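Reusable Bag Uptake at the Erley Campus Store
Lorraine Catterall and Iara Farías
March 29, 2022

1. Background
The store stopped giving out free plastic bags in November. We surveyed 317 shoppers at the Erley and Herrera entrances to find out what they carried instead. 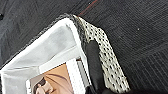

Figure 1. White-edged item on dark textured fabric.

2. Method
Each shopper answered six questions on paper. Forms with more than one blank were dropped — 57 in all. Staff and delivery drivers were excluded. Answers were entered twice and compared.

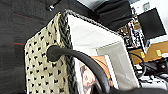 The main outcome was whether the shopper had brought a bag from home. Purchase size was recorded as small or large, using the register receipt.

3. Results
Shoppers with large purchases brought a bag more often than those with small ones. Forgetting was the most common reason given for not having one.
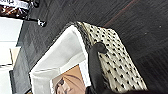

Figure 2. Dotted outer panel and white interior.

4. Limits
Both entrances were sampled in the morning only. Evening shoppers may differ.

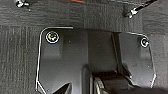

Receipts from the Drilmont branch arrived too late to be included and are left for later work.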